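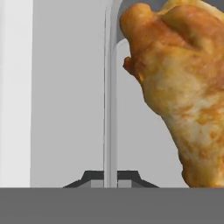 The simulation group at Jullby Technical School is back after the break and meets in the second-floor computer room from 6th January. Students who were with us in the fall can log in with the same account. New members need to ask the front office for one before they come.

Most of the fall term went into the kitchen task for the Brelov student challenge. Teams get a virtual kitchen and a set of food and household models, and they have to write a program that picks up a named item and puts it down where the instructions say. All of it happens on screen. The group owns no robot arm and doesn't need one for this, which keeps the cost down to the entry fee and the computer time.

The roast chicken has given us the most work. It is a scanned model with an uneven outline, and the first programs treated it as a plain box. That was fine for cartons and cans. With the chicken, the fingers closed on air at one side and pushed into the skin at the other, and the bird slid off the counter. In the first full set of 400 runs, 74 ended with the chicken where it was supposed to go.

Two changes helped. The older students replaced the box with a rougher copy of the real shape, made of several smaller solids joined together. The collision check takes longer that way, but the contact points are much closer to what the model looks like. The younger students worked on the approach path, so that the arm comes in from above and slows down before it closes. We have not yet run the full set with both changes turned on at once, and that is the first job for the new term.

Camera placement is the second job. When a large item sits close to the camera it hides a good part of whatever is behind it, and the program then has to guess or move. One team wants to add a second view from the side. Another would like to keep one view and have the arm shift before it decides. Both are allowed under the rules, and both teams will get equal time on the fast machines.

Those machines are on loan from Tekleab, a local software firm, until August. Please don't install anything on them without asking. Long runs should be started at the end of a session and left overnight, with a note on the keyboard giving the team name. Save results to the shared folder, as the desktops are wiped every week.

The challenge has a limit of 36 students per school and we are close to it. Anyone in grades 9 to 12 can still sign up. It helps to have written a little Python, but several current members started with none and picked it up from the Ondider worksheets, which are in the shared folder under "Start". Chapters 1 and 2 are enough to change a grasp setting and run a test.

Sessions last two hours. Bring headphones if you plan to watch the tutorial videos, and leave drinks outside the room.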